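How does an auction work?
A quick one for curious kids. 05/05/2022

Ever seen someone on telly shouting numbers really fast and then banging a little hammer? That's an auction. Loads of old stuff gets sold this way. Coins, comics, teddies, medals, letters, a chair some king once sat on (maybe).

So, how's it work? Let's go.

First, somebody has a thing to sell

Say your gran has an old clockwork train in the loft. Tin, a bit rusty, one wheel missing. Made by a firm called Vonmont, says so on the bottom. She doesn't want it any more. She could put it in a shop with a price on. But what price? Tricky. She's got no idea what it's worth.

So she takes it to an auction house. Ours is going to be Skovby's. Nice big room, lots of chairs, smells of polish.

The people at Skovby's have a good look. Is it real? How old? Is it broken? Are there lots of these trains or hardly any? Then they make a guess at what someone might pay. The guess is called an estimate. Grown-ups say it ESS-tim-ut.

It's only a guess! Things can go for much more. Or much less. Or not sell at all – sad for Gran.

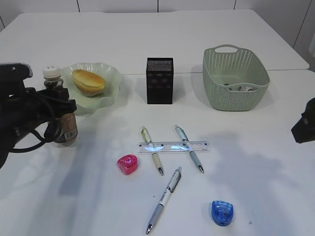 But why don't they just look up the price in a book, asked one reader from a primary school in July. Good question. There are price books, and people at auction houses do use them. Trouble is, old things aren't all the same. One train has its box, one hasn't. One belonged to somebody famous. And what people like changes. A book can be out of date before the ink's dry.

Next, it gets a number

Everything in the sale gets a number. Each thing (or each bundle of things) is called a lot. Gran's train is Lot 19. Funny word, lot. It can be just one spoon and it's still a lot.

All the lots go in a list called a catalogue. Words, photos, the estimate. If something's chipped or mended the catalogue should say so. Collectors read this bit very very carefully.

Before the sale there's usually a viewing. Anyone can come along and look. You can often ask to see something up close. Clean hands please.

Sale day

Right. The person at the front is the auctioneer. The little hammer is a gavel. (Rhymes with travel.) People who want to buy things are bidders, and each one gets a card with a number on, called a paddle. No, not for a boat.

The auctioneer says "Lot 19, a tin train, who'll start me at five pounds?"

A paddle goes up. Five pounds! Another one. Ten! Then fifteen, then twenty. Each one is a bid, which means "I'll pay that much". You have to say more than the last person or it doesn't count.

Up and up. Some bidders are in the room, some are on the phone, some are on a computer miles away. The auctioneer has to keep an eye on the lot of them. Hard job.

In the end there are only two people left. Then one shakes her head. She's out. The auctioneer says "going once, going twice..." and BANG. Sold for £90!

That's called the hammer price. Not the price of the hammer.

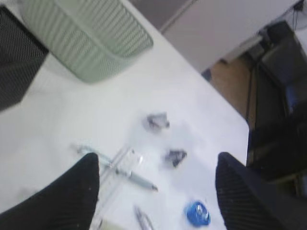 My brother says if you scratch your nose you've bought a piano, is that true? Nope! People have been telling that one for ages. Auctioneers are good at spotting a real bid and if they aren't sure, they'll ask. So scratch away. Waving at your friend with the paddle in your hand, though... maybe don't.

The secret price

Gran loves that train a little bit. She doesn't want it to go for 5p. So she can set a reserve. A reserve is the lowest price she'll say yes to, and it's normally kept secret. If the bids don't get that high, the train isn't sold and home it goes.

Not every lot has one. When there's no reserve, the highest bid wins even if it's tiny. That's how people get bargins.

Who gets the money?

Not all of it goes to Gran. Skovby's did a lot of work – photos, catalogue, chairs, shouting. So they keep a slice, called commission. The buyer usualy pays a bit extra on top too. That has a posh name, buyer's premium. You should always check how much it is before you bid. Grown-ups forget this and get a nasty suprise at the till. 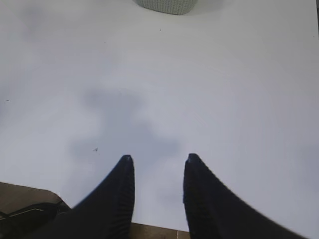
Then the buyer pays up and takes the train home. Done. It belongs to them now, rust and all.

Why would anyone pay so much?

Sometimes two people both want the same thing a LOT. Maybe one collects Vonmont trains and has every one but this. Maybe the other had the same train when he was small. Neither wants to stop. It only takes two.

Have a go yourself

You need a few old toys, some friends, and a wooden spoon for the gavel. Give everyone the same number of buttons to spend. Write your lots on paper, hold a viewing, pick an auctioneer. Start the bids at one button. When your buttons are gone they're gone, so don't blow them all on Lot 1!

Ask before you sell your sister's things.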